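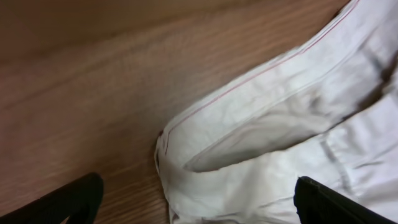 The Red Thread

The cell stopped again at twenty past two in the morning, with error 688, and I put down my tea and went to it.

I was then in my first winter at Zasel, in the laundry of Movico. In the daytime there were many people and much steam. In the night I was alone with the folding cell, which everybody called Jiltero, after the name painted on its cabinet. My task was to keep it working until the morning shift. I had a grey notebook from the man before me, a set of hexagon keys, and a telephone number which I was told to use only for a fire.

Error 688 means "grip not confirmed". The arm believes it has closed on the cloth, but the motor says that the fingers have gone too far, or not far enough. The notebook said: "688, clean the fingers. If it comes again, clean them better." I had cleaned them three times since midnight.

On the table lay a white garment with a thin red thread sewn along the hem. They came from a hotel kitchen and there were many bags of them. Jiltero had folded the towels all evening without one mistake, and the sheets also. Only with the white ones did it become like a person who looks for his glasses. It went down, it stopped with one finger on the cloth and the other over bare wood, it waited, and then it gave me the number.

I set it to manual and took the hand unit. My mother was a seamstress and she taught me that when a machine spoils the cloth, first you look at the cloth. So I passed my thumb along the hem. It was doubled there, and thick, with a second row of stitches inside the red one. A little lower the material was single. If the fingers came down across both, one side would meet a step and the other side would meet nothing.

Then I looked at the machine, because my mother also said that cloth does not send error numbers.

I locked the cell, took off the right finger and held it beside the left one under the lamp. They were the same length. I was almost disappointed. I had wanted a broken thing, something I could put on the desk of the day engineer with a note. I cleaned the seat where the finger sits and found a small piece of lint there, pressed hard like felt. It was no bigger than a grain of rice. When I put the finger back without the lint, and tightened the screws in turns as the manual of Stevens says, it stood a little straighter than before.

After this you must teach the closing again. The old value in the controller was 991 and somebody had written it on the cabinet door in pencil, with a line under it, as if it were a telephone number of a good doctor. I did not like to change it. I stood there quite a long time with the unit in my hand. But the value belonged to a finger which stood crooked, and the finger was not crooked any more.

I closed the fingers on nothing, very slowly, and saved the point. Then I opened them and brought the arm down to a piece of pale twill, near the seam and not across the thick hem. I pressed the key, one small step and again one small step.
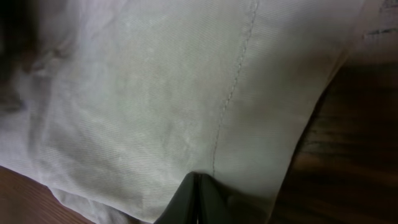 The cloth made little lines where it was held, as a sheet does when a child pulls it in sleep. I waited for the number. The lamp on the cabinet stayed green. I lifted the arm by the width of my hand and the twill came up with it, and I noticed that I had been holding my breath.

I moved the grip point for the hotel bags a little inward from the red thread, and wrote this in the notebook with the reason, so that the next person would not think it was a mistake. Under the pencil number on the door I wrote the new one. I did not rub out the old. It had done its work through 4,000 bags, if the counter in the office can be believed, and I was still new there.

Then I started the cell again. For the first garments I stood with my hand near the stop button — I am a careful man and not ashamed of it. Down, close, lift, turn. The red thread went round the edge of each folded packet, and the packets grew into a pile on the outfeed.

At five the bakery across the road put on its lights. My tea was cold with a skin on it, and I drank it. At six the day engineer came in, shook the snow from his coat and asked if there was anything.

"Lint," I said.

He nodded and went to look at the boiler.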